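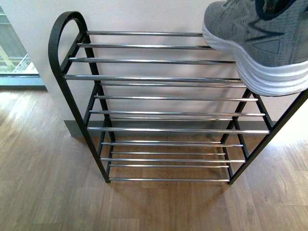
Project report, shoe rack task -- home build

Carmela Testa, 20 December 2021

Goal was simple. Get the arm to set a pair of sneakers on a metal rack, side by side, and take them off again. Built at home, parts on the living room floor most weekends.

Gripper first. Two fingers, printed, version 2. The first set was too narrow for a shoe heel. Opened up the travel, added a bevel to one finger. Servo board is a Rorach, cheap, gets noisy when the power supply sags. Budget was 2,000 and most of it went to the arm joints.
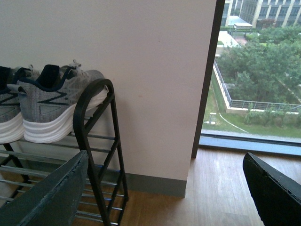

Rods are the hard part. Shiny, so the depth readings jump all over the place. Tried tape on the rods, didnt help much. Ended up using the black side frame to find the rack and working out the tiers from there -- much steadier.

Placing works better then picking. Six good placements in a row was the best run. Soft knit uppers fold if the fingers close too hard, need a force limit. Thats the plan for February.

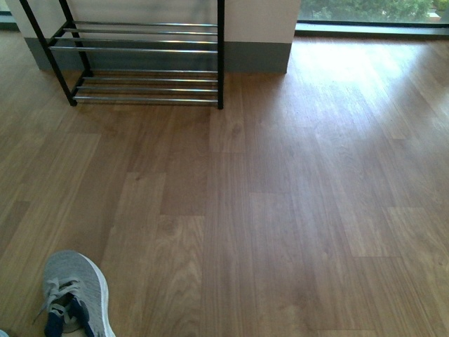

Fig. 3. Both tiers of the rack, empty, and the floor in front.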